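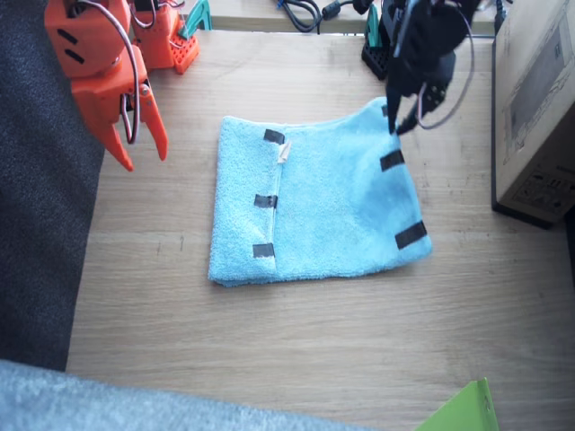
Light blue towel, folded, on a light wooden tabletop.

Lomer: a table of what care labels say about household linen

Maintained by Kamala Rai and Padmavathi Fernandes
Last updated 15/04/2024

What you get

Lomer is a set of 3314 care labels from towels, sheets, pillowcases, tablecloths and other flat things people wash, typed out by hand. Each row is one label. Of those, 706 come from towels, which turn out to be the most talkative item in the linen closet. Bath mats are in a separate file because the bath mat labels contradict each other so thoroughly that they were spoiling everyone's averages.

The labels were read in 314 homes in Mullham and Tevham. People were asked to open the closet and read out whatever was sewn in, including the parts in languages they didn't speak. Several did this with real feeling.

Files

labels.csv – the main table
bathmats.csv – see above, and good luck
symbols.csv – one row per symbol, with our name for it and the printed wording found next to it
homes.csv – town, size of household, washer type, whether they own a dryer
NOTES.txt – arguments between the maintainers, lightly edited

Columns in labels.csv

label_id: A number. It means nothing. Gaps are where duplicates used to be.
home_id: Matches homes.csv.
item: What the household called it. "Good towel" and "dog towel" are both valid entries and we have not merged them, although on the evidence of the labels they are often the same product a few years apart.
fiber: As printed. Percentages that add up to more than 100 were left alone.
wash_temp: Highest temperature on the label, in Celsius. Blank if there is none.
dry: One of tumble, line, flat, none, conflict. "Conflict" means the label allows and forbids the same thing.
iron: One of yes, low, no, blank. Yes, there are towels that want ironing.
text: Everything printed in words, line breaks kept.
legible: 0, 1 or 2. There are 210 rows marked 0, where the label had faded to a sort of rumor. They keep their id and item so you can study what gets washed to death.
followed: What the household said when asked if they do what the label says. Free text. Do not let children read it.

How it was typed up

Two people typed each label without seeing the other's version. Where they differed, Padmavathi decided. Where Padmavathi differed from herself, it went in NOTES.txt. Spelling mistakes on the labels are kept, so please stop sending us corrections for "tumbel dry." We know. It's on a whole family of hand towels.

Symbols were coded with the Kartha sheet, a one-page list we wrote for this project after finding that three people had three names for the circle inside the square. The full sheet is at the top of symbols.csv. Version 2 of the sheet split "dry flat" from "dry in shade," and rows coded before that were redone in June.

Things it's no good for

Don't use it to say what the average home owns. People got tired, and the back of the closet is thin on data. Fitted sheets are badly undercounted, mostly out of fear of having to fold them again.

Don't use it to rank makers. Brand names were removed, and the items range from last week's purchase to something inherited from an aunt.

It also can't tell you how to wash your towels. Neither of us knows. Kamala washes everything at 40 and has done so throughout the project, to no visible shame.

Known problems

Line breaks in the text column upset some spreadsheet programs. Import it as UTF-8 with quoted fields.
Tevham homes with two washers are listed under the first one mentioned.
A few tea towels are down as napkins, and one napkin is down as "hanky, big."
wash_temp was converted from Fahrenheit for some imported items and then rounded. The original number is still in text.

Privacy

No names, streets or photos of people were collected. The followed column was checked for anything that would identify a household, and two remarks about mothers-in-law were taken out.

Using it

Free for any use, with credit to "Lomer linen labels, Rai and Fernandes." If you find a mistake, send us the label_id and what you think it should say. If you find a label that makes sense from top to bottom, send that too.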